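Gebrauchte Lagerkisten kaufen und wieder sauber bekommen

Wer in Kleinanzeigen nach stapelbaren Kunststoffkisten sucht, liest fast immer dasselbe: "kaum benutzt", "nur leichte Gebrauchsspuren", "lebensmittelecht". Ich glaube davon erst einmal gar nichts. Lebensmittelecht war die Kiste vielleicht ab Werk. Was danach drin lag, weiß der Verkäufer oft selbst nicht.

Trotzdem lohnt sich der Kauf, wenn man für Keller oder Werkstatt sucht und nicht den Neupreis zahlen will. Meine letzten 8 Kisten kamen im August aus einer Lagerauflösung in Daltstead.

Vor dem Kauf

Kiste leer auf einen ebenen Boden stellen und diagonal auf zwei Ecken drücken. Kippelt sie deutlich, ist sie verzogen, und im Stapel wird das schlimmer. Dann die Griffe und den oberen Rand mit dem Daumen abfahren. Haarrisse spürt man eher, als dass man sie sieht. Zum Schluss hineinriechen, und zwar mit der Nase wirklich in der Kiste. Lösungsmittel und altes Öl bekommt man aus Kunststoff nach meiner Erfahrung nicht mehr heraus, egal was auf der Flasche steht.

Löcher im Boden sind oft gewollt, damit Wasser abläuft. Für Schrauben oder Streusalz taugt so eine Kiste dann eben nicht.

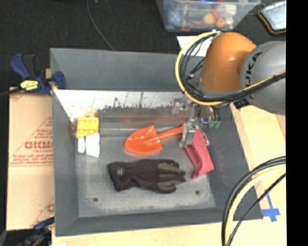 Reinigen

Trocken ausfegen, dann warmes Wasser mit einem Spritzer Spülmittel einfüllen und 20 Minuten stehen lassen. Kisten mit Löchern vorher von außen mit Klebeband abdichten oder gleich in die Wanne legen. Mit einer mittelharten Bürste schrubben, nicht mit Stahlwolle. Die macht neue Kratzer, und darin sitzt der Dreck beim nächsten Mal noch fester.

Den Spezialreiniger von Clavari habe ich ausprobiert. Bei mir hat er nicht mehr geschafft als das Spülmittel, er roch nur strenger. Gegen Klebereste vom Etikett hilft Speiseöl, 5 Minuten einwirken lassen und abreiben.

Helle Scheuerstellen bleiben. Im Netz wird dagegen der Heißluftföhn empfohlen. Ich habe es an 3 Kisten versucht: Eine sah etwas besser aus, eine genauso wie vorher, die dritte hat jetzt eine Beule in der Wand.

Beschriften

Direkt auf den Kunststoff geklebte Etiketten fallen im feuchten Keller irgendwann ab. Die Einsteckrahmen von Imhof halten bisher, kosten aber fast so viel wie eine gebrauchte Kiste. Ich nehme inzwischen Anhänger aus Karton und Draht.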